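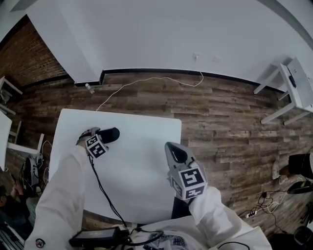

words + pics: M. Aebischer

Can it do the dishes yet. Gallery page, 2021-10-14

Short version no. Longer version, some of it, on a good day, if you set the table for it first.

Everybody who hears what I've been following asks the same thing, when do I get one for the laundry. So I'm putting the gallery up with my notes by chore, quick, typed between other stuff. I'll fix the spelling later. Household first, then shop floor, then gripes.

Top of page: a gripper in each hand over the white table. No arm, no motors doing the reaching, a person's shoulders and elbows do all of that. Black-and-white squares on the cubes are the markers, so a camera can tell where each hand is. Note the cable running down across the tabletop. Cables are half of this subject and I'll come back to them.

Why hands and not a robot. Teaching by hand is fast. You pick up a cup the way you pick up a cup and you do it again. Driving an arm with a joystick through the same cup is miserable, I tried it in March, lasted one afternoon. The catch is that a person cheats without knowing. You lean. You shift your hip. You feel the thing slipping before it slips. A machine that gets only the finger positions gets maybe the least interesting part of what you did.

WIPING A TABLE
Closest to done, I think. Flat surface, big motion, small mistakes don't matter much. Pushes crumbs onto the floor, but so do my kids. Dried-on stuff is another story. It has no idea it should press harder.

FOLDING
Towels ok. Slow, slow, slow. A towel is a rectangle and forgives you. T-shirts come out as a sort of parcel. Fitted sheets, forget it, I can't do those either.
Finding the corner is the whole job by the way. Once a corner is in each gripper the rest goes fine.

DISHES
Plates into a rack, yes, if they're all the same plate. Mixed sink with a fork under a bowl under a pan, no. Anything clear is trouble. Drinking glasses are the worst, depth cameras look right through them.
Also water. Most of the grippers I've gotten to hold were not things you'd want to dunk.

PICKING UP THE FLOOR
Want this one the most. Toys, socks, that one charger. Machines are decent at seeing a sock now and bad at knowing what you'd like done with it. Is it clean? whose drawer? Ask three people in my house you get three answers.

PLUGGING THINGS IN
Ha. See cables.

CABLES
Long soft thing that moves when you touch it anywhere, and the far end moves too. Same reason shoelaces are hard. Look at any room where this kind of work goes on and there are power strips and wires across the planks, and not one machine I've seen could be trusted to tidy them. I would pay real money for a robot that coils an extension cord.

Shop floor now.

PACKING BOXES
Fladotdale has a packing line that everyone points to, I went over for a morning. Same box, same part, same spot, and it goes all day. Ran 3000 pieces that shift according to the board by the door. Then a carton showed up with one flap bent in and the line stopped and a person walked over and bent it back out. Took her a second.
That's the gap right there in my opinion. Bent flaps.

SORTING RETURNS
The Tolteveck people tried it with bagged clothing. Their number was 149 right out of 200 bags on the first run, they were happy, I'd be less happy if I was the one waiting on the other bags. Shiny plastic again. Suction cup grabs the bag, bag wrinkles, suction gone.
Second run was 121. Nothing changed that anyone could point to except the lights, and they moved to a different bench. I like that they told me the second number too, a lot of places wouldn't of.

SWEEPING UP
Works. Has worked for years. Boring so no one takes pictures of it.

RESTOCKING SHELVES
Front row yes. Behind the front row, no. A human arm is a great shape for a shelf and I never thought about it til I watched a big square wrist try to get in there.

SCREWS AND SMALL PARTS
With a fixture, great, better than me. Without a fixture it drops them and then doesn't know it dropped them. Goes through the motions with nothing in the fingers. Sort of sad to watch.

Gripes and leftovers

Speed. Clips online get sped up, check the corner for the little x4 or x10. If there isn't one, look at how people in the background walk.

Fingers. Two is enough for more than I expected. Rounded pads do fine on boxes and cups. Coins and paper, not so much.

Price. Asked at Bevari, got a brochure. The brochure has a kitchen in it with nothing in the sink.

Setup time. Never in the number they give you. Clearing the table, charging stuff, taping stuff, restarting the computer. If wiping takes the machine a minute and getting ready takes you twenty, you have a worse sponge.

My guess, and it's only a guess. Commercial laundry and dish rooms get something useful first because they can buy one kind of plate and one kind of towel. Homes way later. Homes are too weird. I moved my own couch twice this year.

More photos when I get them off the other card. Comments are open but I'm slow. If you work somewhere a machine does a chore start to finish, with the real mess, not the demo mess, I would like to come see it. Weekday mornings best, I can drive.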